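Compte rendu de la réunion technique et sécurité
Projet Hapeta, cellule bimanuelle « dressage de plateau »
Vendredi, 14 h 00, salle de réunion du site Kerkside
Présents : équipe d'exploitation, équipe logicielle, référent sécurité, représentant de Jallari (intégrateur). Excusé : le fournisseur des pinces, Brustska, joint par téléphone pour le point 2.

1. Approbation du compte rendu précédent
Approuvé sans modification. L'action sur le rangement des câbles au sol reste ouverte, voir point 4.

2. Incident du poste de dressage
L'équipe d'exploitation rappelle les faits. Au cycle 2902, pendant la dépose de l'assiette, le bras gauche a perdu la communication avec son contrôleur. La pince s'est ouverte alors que l'assiette n'était pas encore au-dessus du plateau. L'assiette est tombée sur le bord de la table puis au sol. Le bras droit, qui tenait le gobelet, a continué son mouvement pendant un peu plus d'une seconde avant l'arrêt manuel. Aucun blessé. L'opérateur se trouvait à l'extérieur du marquage au sol. 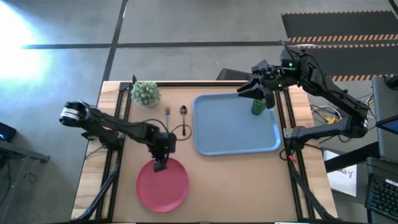 Deux défauts distincts sont retenus. Le premier est la perte de communication elle-même. Le second, jugé plus grave par le référent sécurité, est que l'arrêt d'un bras n'entraîne pas celui de l'autre. La documentation remise par Jallari en 2023 prévoit un arrêt couplé. Le représentant de Jallari confirme que cette fonction était présente à la recette et qu'elle a été désactivée lors d'une mise à jour du superviseur. L'équipe logicielle n'a pas trouvé trace de cette désactivation dans le journal des modifications. Jallari transmettra l'historique de configuration.

Brustska précise que l'ouverture en cas de perte de signal est le réglage d'usine de la pince. Le maintien de l'effort est possible par paramètre. Le référent sécurité demande que le choix soit fait après analyse, le maintien pouvant poser problème en cas de doigt pincé. Une discussion s'engage sur l'effort maximal, sans conclusion. Le point est reporté.

3. Essais de reproduction
Les essais ont été faits en juin, à vitesse réduite, avec les mêmes objets : plateau, assiette, gobelet, fourchette et cuillère. La perte de communication a été reproduite plusieurs fois sur une série de 25 cycles, toujours avec le poignet fortement tourné. Le remplacement du câble de bus par un câble neuf a supprimé le défaut sur la série suivante. Le câble déposé est conservé dans l'armoire du laboratoire, étiqueté, et ne doit pas être réutilisé. 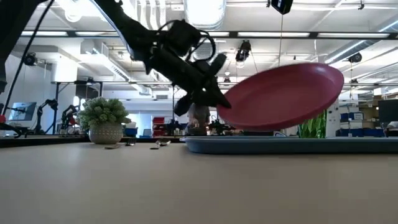 L'équipe logicielle estime que la trajectoire impose au câble une torsion inutile. Le planificateur ne connaît pas le rayon de courbure admissible et choisit le chemin le plus court. C'est pendant le transfert de l'assiette que la question se pose : la pince la tient par le bord, très inclinée au-dessus du plateau, et les câbles forment des boucles par-dessus le boîtier du poignet. Il est proposé de limiter la rotation du dernier axe et de saisir l'assiette sous un autre angle. L'exploitation signale que cela allongera le cycle. L'allongement est accepté.

La question de la hauteur de transfert est aussi posée. Une chute de faible hauteur aurait eu moins de conséquences. Hauteur à réduire dans le programme, valeur à proposer par l'équipe logicielle.

4. Zone de travail et câblage
Le marquage au sol reste en place. Les deux bras et leurs câbles seront contrôlés visuellement avant chaque démarrage, table dégagée de tout objet inutile à l'essai. Les passages de câbles hors de la table doivent être fixés. Le bouton d'arrêt sera déplacé du côté du clavier. 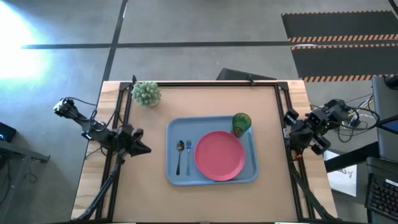 Poste de dressage, cellule Hapeta : plateau garni de l'assiette, du gobelet et des couverts, un bras de chaque côté.

5. Décisions
Vitesse limitée à 30 % de la valeur nominale jusqu'au rétablissement de l'arrêt couplé.
Aucun fonctionnement sans opérateur présent devant le poste.
Remplacement préventif du câble de bus du bras droit.
Toute mise à jour du superviseur est suivie d'un essai d'arrêt sur les deux bras, consigné au registre.

6. Actions
Jallari : historique de configuration et remise en service de l'arrêt couplé.
Équipe logicielle : limite de rotation du poignet, nouvelle hauteur de transfert, alarme sur perte de trame.
Exploitation : fixation des câbles, déplacement du bouton d'arrêt, fiche de contrôle au démarrage.
Référent sécurité : analyse ouverture ou maintien de la pince, avec Brustska.

7. Divers
L'exploitation demande un second jeu d'assiettes pour les essais. Accordé.
Prochaine réunion fixée dès réception de l'historique de Jallari. Séance levée à 15 h 20.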